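4.2 Storage of aerosols in shared workshops

Draft text, numbers final. Feb 1, 2026.

The second part of the survey dealt with pressurized cans. We had planned to treat them together with solvents but the answers came back so different that they got their own section. Solvents are mostly kept in the metal cabinet, as the rules say. Cans are kept wherever people last used them. Window sills, tool carts, the shelf over the heater in one case (Zollholm, since moved).

Respondents were members of shared workshops at two sites, Podora and Zollholm. 342 forms went out, 270 came back usable. The rest were blank on page two or had both boxes ticked for every item. Same form at both sites, paper only. Podora members got theirs with the September newsletter, Zollholm members picked them up at the front desk, so the Zollholm group leans toward people who come in often. We did not correct for this. See Section 6.

Members were asked where they put a can after use, whether they look at the hazard panel before buying, and what they do with a can that no longer sprays but still feels heavy. The last question caused the most trouble. Many wrote in the margin. A common answer was "leave it for the next person," and a fair number described puncturing, with a nail or a screwdriver, outdoors. Only 11 members said they take such cans to the hazardous waste point. All 11 were at Podora, where the point is on the way to the parking lot.

Almost everyone knew that cans should be kept away from heat. Far fewer could say what temperature counts as too hot, and guesses ran from "a warm day" to "boiling". Knowledge of the general rule did not go along with better storage. Members who gave the correct limit were just as likely to leave a can on the sill as the ones who left that line empty. Cuypers found much the same with paint thinner in home garages and we have no better explanation than the one offered there: people judge by the room as it feels when they are in it, not by what the sill gets to on an afternoon when it's closed.

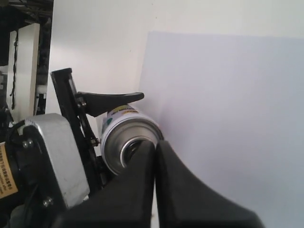 Figure 3. Aerosol can with white label, lying on its side, base outward.

Labels are a separate matter. Members were asked to name the symbols on a can they had used that week. The flame was named by most. The gas cylinder symbol was often mixed up with a bottle or a "fire extinguisher", and the exclamation mark was read as a general warning with no content. Print size came up again and again in the free comments, mainly from older members but not only. Several asked for a plain shelf card in large type. Zollholm has put one up, wording by S. Yazdani; Podora is still discussing where to hang it.

Partly used cans pile up. Neither site dates its cans, so age could not be recorded and we had to drop Item 9 from the anaylsis. The Punix inventory sheets have a column for date opened, which nobody at either site had filled in for consumables. Sepehr Yazdani went back through the older sheets to check and the column was empty there to.

Differences between the sites are small once the waste point question is taken out. Table 4 gives the full breakdown by item.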